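WANDBERG RESIDENCE ASSOCIATION
Minutes of the Regular Meeting, June 12, 2018

The meeting was called to order in the ground floor lounge. A quorum was present. The minutes of the previous meeting were approved with one correction: under Parking, "Lot C" should read "Lot B."

1. Guest accommodation

The Board reviewed the rules for the guest rooms, which residents may reserve for visiting family. Bookings reached 133 nights in the year under review. The nightly charge has stood at 70 dollars since the rooms opened. The Board proposed no change to the charge but recommended that a single household be limited to ten nights in any calendar quarter.

Members asked whether the limit would apply to stays connected with a medical matter. The Board replied that the manager may grant an extension in such cases on written request. The request need not state the nature of the illness.

The reservation book will be replaced by the Flenix booking system. Residents without a computer may continue to reserve at the front desk. Cancellations made less than 48 hours before arrival will be charged one night.
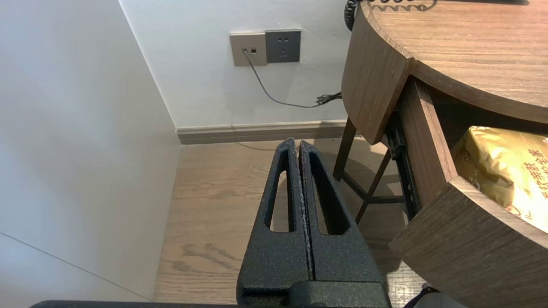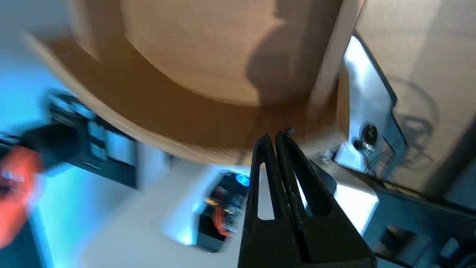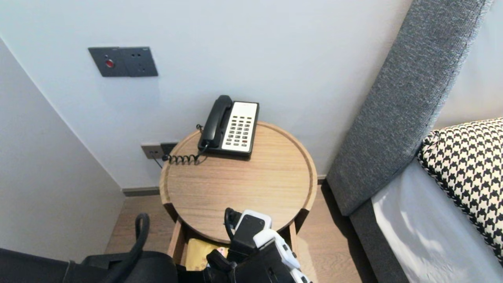
Polat objected that the quarterly limit would fall hardest on residents whose relatives live overseas and who cannot divide one long visit into several short ones. Polat asked that the ten nights be counted over the year as a total of forty, to be used in any pattern. The Board agreed that the point had merit and amended the motion accordingly.

Motion, as amended: that each household be allowed forty nights per calendar year. Carried, with two opposed.

2. Laundry room

Drilance has submitted a quotation of 1,388 dollars for the replacement of the drain line and floor grate. A second quotation was requested in the spring and has not been received. The Board was authorized to accept the Drilance quotation if no other is in hand by the end of the month. The laundry room will be closed for one day during the work, and notice will be posted by the elevators.

3. Storage lockers

Locker fees remain unpaid in several cases, for a combined sum of 291 dollars. Reminder letters will be sent. Lockers still in arrears in November will be reassigned from the waiting list.

4. Other business

A request to extend the evening hours of the lounge was referred to the Board. A question on window cleaning was deferred, as the contract was not available at the meeting.

There being no further business, the meeting was adjourned at 8:40 p.m.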